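Grovard community kitchen opens again with a packed-lunch table

GROVARD, August 2025

The community kitchen in the old Kravchuk building has opened its doors again after being closed since January for work on the floor and the plumbing. The first program on the calendar is a small one, a lunch table where neighbours learn to put together a cold meal in a box or on a tray, and it has already filled its places for the first two sessions.

The table is organized by Halyna Zinchenko, who lives in Pornham and takes the bus to Grovard for every session. She taught cooking to adults for many years in her first country and she says that the cold lunch is the subject people ask her for the most.

"Many people can make a nice supper," Zinchenko said. "Then comes the morning, and they put in the bag one dry sandwich. I wanted to begin with this problem."

The program has the name Givuvura, which was chosen by the people who came to the planning evening in January. It is a made-up word with no meaning in any language of the group, and this was the reason to take it. The members come from many places and they did not want that the name belongs to one of them more than to another.

Each session is 90 minutes long. The first part is for talking about the food and about the prices in the shops of the neighbourhood. After this the tables are covered with cloths, the trays and boxes come out from the cupboard, and people begin to arrange. Tea is made in the same room, and there is a kettle on the table for those who do not want to walk to the counter.

Zinchenko gives a lot of time to the arranging. She asks the members to practise first with the pieces on the tray, moving them from one side to the other, before they decide what they want to keep. Round fruit is the difficult part, she explained, for it rolls when the tray is carried, and it should be placed near a wall or against something that stands well. Rolls can stand up or lie down. If they stand, the filling can be seen, and children like this. If they lie down, more of them can fit under a lid.

Citrus has a big role in her plan. A lime can be cut in half and put beside the rolls, and the mandarin stays in its peel until the person is ready to eat it. She does not like when the mandarin is opened at home, as the segments become dry at the edges and everything in the box takes the smell.
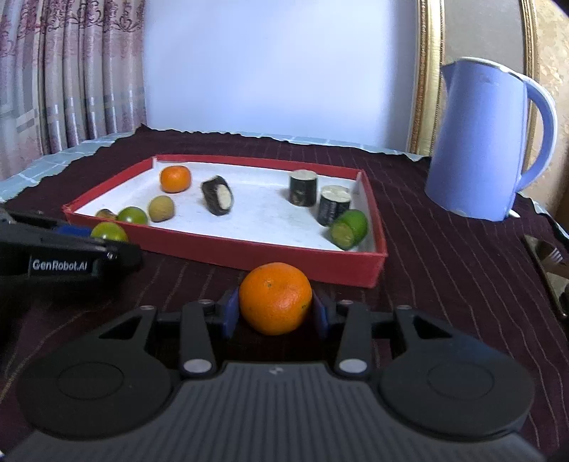
A mandarin is lifted over a red tray with a white floor, where limes, another mandarin and dark pieces shaped like sushi rolls are set out. The tray is on a dark maroon cloth with thin light stripes, and the pale blue kettle is beside it.

The kitchen paid for the cloths and trays from a neighbourhood grant of 300 dollars. What was left from this money will go for lunch boxes with good lids, which members can borrow and bring back at the next session. A shelf near the door is reserved for them. The program is also looking for small containers for sauce, and anybody who has clean ones at home can leave them at the front desk during the opening hours.

The renovation of the building is not completely finished. The floor is new and the sinks are working, but the second oven is still waiting for a part, and for this reason baking classes will not start until it is repaired. The lunch table does not need an oven, and this is one more reason it could be the first program in the reopened kitchen. The cooking of rice, when it is needed, can be done on the stove.

In the fall, Zinchenko would like to add a session for parents of children who begin school. She hopes to speak there about portions, about colours that make a child curious, and about fruit that a small hand can peel without help. A session for people who work at night has been proposed too, with a later hour, but the date depends on who can open the building.

Participation costs nothing for residents of Grovard and Pornham. Other visitors are asked to pay two dollars toward the tea and the fruit. Places must be reserved at the front desk, in person or by telephone, and the desk keeps a waiting list for the sessions that are full. People with a food allergy should mention it when they reserve. Aprons are available in the kitchen, and members who have a favourite lunch box are welcome to bring it with them.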